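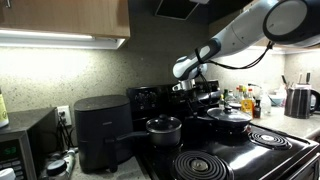
About Flovitz

Hi, and thanks for clicking over to the page most people skip! I run Flovitz, a mail-order shop for dried beans, lentils and split peas, out of an old feed store on Kyei Street in Broka. If you came looking for shipping rates they're on the other tab. If you want to know how a grown adult ends up with a building full of beans, get comfortable.

How it started

I grew up on canned beans and I've got nothing against them (there are cans in my pantry right now, black beans mostly). Then one January a neighbor gave me a paper sack of pinto beans from her sister's garden, and I cooked them with an onion and a spoonful of salt, and I stood there at the counter eating them out of the pot with a slice of toast in my other hand. I had no idea a pinto bean tasted like anything. I'd always thought of it as the stuff that held the chili together.

So I went looking for more, and it was surprisingly hard. The grocery store had the same few bags it always had, with no date on them and no word on where they came from. I called a couple of farms. Most of them only sold by the truckload, but one grower let me come out and fill a few buckets if I'd sweep up after myself, and I drove home with the windows down and the whole car smelling like dust and hay. I sold what I couldn't eat to people at work. They asked for more. I bought a scale.

The first real Flovitz space was a 699-square-foot room behind a dry cleaner, with one outlet and a door that had to be lifted a little before it would shut. I packed orders on a ping-pong table. We've moved since then, and the ping-pong table came along, and it's still where the tape guns live.

What we sell

Beans you can get excited about! The list changes with the harvest, but there's nearly always a pinto, a black bean, a big creamy white one, a couple of speckled heirlooms and three kinds of lentils. I buy from small growers and I put the harvest year on every bag, right on the front where you can find it. Age matters more than almost anything else with dried beans. An old bean will sit in simmering water all afternoon and still bite back, and then the cook blames the recipe, or herself.

Standard bags are 2 pounds. I know a lot of shops sell one-pound bags, and people write to me about this, and the answer is that I like a bag that gets you through a pot for company with enough left for a weeknight soup. There's also a 60-ounce sampler box for folks who can't choose, and it's the thing I'd send my own mother. (I did. She picked out all the white ones and gave the lentils to my brother.)

The salt question, the soaking question

These take up more of my inbox than the rest of the business put together, so let me lay out where I stand. I salt at the beginning. I soak overnight if I remember and I don't worry if I forget, it just takes longer. I don't add baking soda unless the water is very hard, and ours in Broka is pretty soft. I keep the heat low once the pot has had its first good boil, and with kidney beans I make sure that first boil is a real one, ten full minutes, for safety. If you use a slow cooker for kidneys, boil them on the stove first, please.

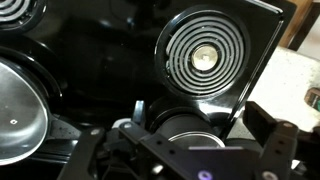
One customer wrote in to say that she had ignored my advice on salt for a whole year, finally gave in over a pot of navy beans, and was annoyed to report that I was right and that the skins hadn't split the way her grandmother always warned they would. She also said the bay leaf does nothing and I should stop putting it in my recipe cards. I'm leaving it in! I've read a lot of opinions on the bay leaf by now and I think we're all going to have to live with each other.

Where we are now

There are 5 of us these days, counting me, and we all do a bit of everything. Somebody sorts, somebody weighs, somebody answers the phone and gets talked into a twenty-minute conversation about cassoulet. We sort every lot by hand after it's been through the cleaner, looking for pebbles and split ones, and we still ask you to look your beans over at home, as a small stone is exactly the color of a small bean more often than you'd think.

The bags get closed on a heat sealer we call the Grellex, after the name on its dented front plate. It came with the building. It hums in a way that you stop noticing and then miss when it's off. When it quits on us we fold the tops over and use clips, so if your order ever shows up with a clip on it, that's what happened, and the beans are fine.

What we cook

People ask what we eat for lunch and the answer is pretty much what you'd guess. Lentils with whatever vegetables need using up, beans on toast with a lot of olive oil, and a split pea soup that goes on early and gets thick enough by noon that you have to let it down with water. None of us measures. I've been trying to write the pea soup down for the recipe page for ages and I keep putting "some carrots."
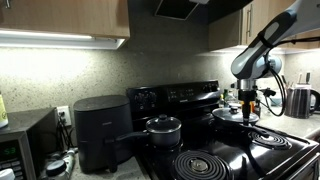

Back-left burner, lid on.

The best cooking tip I have is to save the broth. Please don't pour it down the drain! Bean broth is as good as chicken stock in my book, and it freezes nicely in yogurt tubs, and a ladle of it will rescue leftover rice. The second best is to make more than you need. Cooked beans keep for three or four days in the fridge in their own liquid and they taste better on day two, and having a tub in there means supper is already halfway along when you walk in the door tired.

A pot that's too thin wants the lid off for the last half hour. A pot that's too thick wants hot water from the kettle, a little at a time.

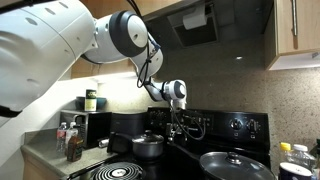
And if the beans are still hard after all that, check the harvest year, give them another hour, and then write to me. I'd much sooner hear about it than have you shove the bag to the back of the cupboard and go off beans for good. If it was our bag, we'll send you another one.

Visiting

You can! The front room is open most mornings and there's a counter where you can buy any of the bags, plus broken ones at a discount for soup. Parking is around the back on the gravel. The front door sticks, so give it a shove. We don't take big groups at harvest time, but otherwise call first and one of us will walk you through the sorting tables and probably hand you a cup of something hot.

Write to us through the contact form with questions, complaints, recipes or opinions about bay leaves. I read all of it, usually in the evening, with the radio on and a bowl of lentils.

Page last updated January 14, 2022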